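Kids' Pages > Bikes > Ask a Doubter

Rides | Fix It | Safety | Quizzes | Puzzles

Do Bike Helmets Wear Out?

by Iolo Hughes

Print this page | E-mail this page

Someone at the bike shop may tell your family that a helmet has to go in the trash after a few years, even if it has only sat on a hook. Should you believe it? Maybe. But ask who is selling the new helmet.

Start with what a helmet does. Most have a thick layer of stiff foam under a thin shell. When you hit the ground, the foam crushes. Crushing takes a little time, and that makes the stop gentler for your head. The foam can't puff back up again. So the rule about crashes is a good one: if a helmet has taken a hard knock, get another, even if it looks fine. 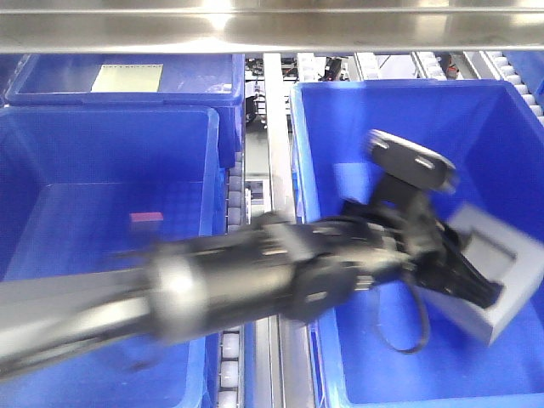 A block of light grey foam-like material over a blue bin.

The rule about birthdays is shakier. Does foam go bad just by getting old? I asked at two shops. The one in Sollby said three years. The one in Banddale said ten. They can't both be right, and neither could tell me where the number came from.

Some things do hurt a helmet. Strong glues and paint can eat into foam, so be careful with stickers. A hot car is a bad place to leave one. Straps fray and buckles crack, and a helmet with a broken buckle is just a hat.

What about helmets that cost more? My cousin in Beaulieu paid $157 for hers. Mine was $34. Hers is lighter and has more holes for air. Is it safer? The price tag can't tell you. Look inside for the label that says it passed the safety test, then check the fit. It should sit level, low on your forehead, and stay put when you shake your head.

If the maker's booklet gives an age limit, show it to a grown-up and decide together.

Next: Who Decided Bikes Need Bells?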